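Keeping Food Cold: Notes for Session 2

Evening course in everyday home science, Stitosham

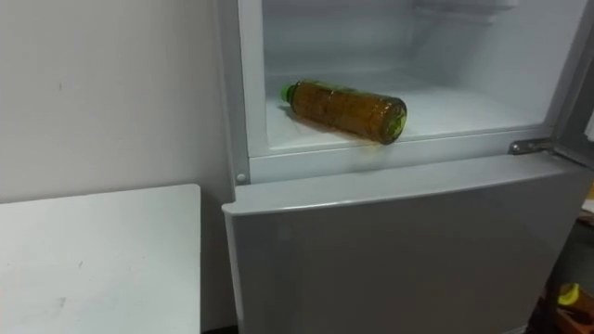 Last time we got as far as why food goes off at all, and I promised we'd do the cold part properly. So these notes cover what a fridge does, what it doesn't do, and why your lettuce freezes at the back while the milk in the door turns early. I've added the bits I rushed through at the end, plus answers to two questions I fluffed on the night.

Where the heat goes

I'll say it again because it took me years to get it straight in my own head: a fridge doesn't make cold. It picks up heat from inside the box and dumps it into your kitchen. Put your hand near the coils or the side panels of yours when it's running and you'll feel it. Someone asked whether you could cool a room on a hot day by leaving the fridge door open, and no, sadly, you'd end up warmer. All the heat you take out of the air in front comes back out again, along with the heat from the motor doing the work.

The trick is a liquid that boils at a very low temperature. When a liquid boils it soaks up heat from whatever's next to it (think of how chilly you get stepping out of a swimming pool, same sort of thing, though that's evaporation). Inside the fridge the liquid boils and takes heat from your food. Then the compressor, the part that hums, squeezes the gas until it's hot, and it sheds that heat outside the cabinet and turns back to liquid. Round it goes again, for years, if you're lucky.

A compressor isn't meant to run all the time. It comes on, brings the temperature down, and goes quiet. If yours never shuts up, check the door seal before you ring anybody. Shut a strip of paper in the door and pull. It should drag a bit. If it slides out with no effort at all, warm air is getting in at that spot. Try it at several places, particularly the corners and down the hinge side.

What five degrees buys you

The usual advice in this country is to keep the inside at 5°C or a little under. At that temperature most of the bacteria that make us ill grow very slowly. They don't die! I was a bit loose about this in class and I'd like to put it right. Chilling slows things down, and so does freezing, and when the food warms up the survivors carry on where they left off.

The awkward one is listeria, which can still grow at fridge temperature, only slowly. So the use-by date on soft cheese or cooked sliced meat still matters even if your fridge is as cold as it should be. Best-before is a different matter. That's about quality, and I'm fairly relaxed about it with biscuits and tinned things.

Don't trust the dial, by the way. The numbers on it usually aren't degrees, and on plenty of models a higher number means colder. Get a cheap fridge thermometer, stand it in a glass of water on the middle shelf, leave it overnight and read it first thing. The water matters: air temperature jumps every time the door opens, but water changes slowly, much like your food does.

Warm spots and cold spots

Cold air is heavier than warm air, so in a plain fridge without a fan the lower shelves tend to be colder. Models with a fan are more even, though you'll often get a very cold patch close to the vent. The door is nearly always the warmest part and it's where most of us keep the milk, me included, for the very silly reason that the shelf is the right height.

My own rough map, for a fridge with the salad drawer at the bottom:

Door: jam, mustard, ketchup, juice
Top shelf: leftovers, things ready to eat
Middle: yoghurt, cheese, milk if you can make room
Bottom shelf: raw meat and fish, in something with sides
Drawer: vegetables and salad

Raw meat goes low down so it can't drip on anything. Plenty of you already do this, I know, but one of the saddest things I ever had to throw out was a trifle, and I'll leave it there.

Hot food, cold fridge

This was the first question I fluffed. Should you let a pan of soup cool before it goes in? Yes, but don't leave it on the hob all evening. Big pans are slow. The middle of a deep pot of stew can stay nicely warm for hours, and that's just the range bacteria like best. Tip it into shallow tubs and it'll cool far faster, because there's more surface for the heat to leave by. Get it into the fridge within an hour or two. Rice needs particular care, as the spores in it can survive cooking, so spread it out on a plate or tray and chill it within the hour.

Full or empty?

And the second one. Does a full fridge cost less to run? I said yes rather too quickly. A well-stocked fridge holds its temperature better when you open the door, as there's less air to fall out and more cold stuff to steady things. But you've had to pay to cool all that stuff in the first place, and if it's packed so tightly that air can't move, you'll get warm pockets. Freezers do well fairly full. Fridges like a bit of breathing space. I wouldn't buy food just to fill either of them.

Things to try at home

Put 30 ml of water in a saucer and 30 ml in a narrow glass, both straight from the same kettle once it's cooled enough to pour safely. Feel the outside of each after 14 minutes. You should be able to tell which has lost more heat, and it's the soup business all over again.

Do the paper test on your door seal.

Do the glass-of-water test on the middle shelf, then the door, then the bottom shelf, one night each. Write the readings down and bring them along. If you only know Fahrenheit, that's fine, we'll convert them together.

For next time

We'll be on to freezing: ice crystals, why strawberries collapse, and whether you can refreeze mince. Please read page 77 of the course booklet, the part on thawing, and skip the box about pressure unless you're keen. Tea and coffee money in the tin as usual, and do bring a pen that works!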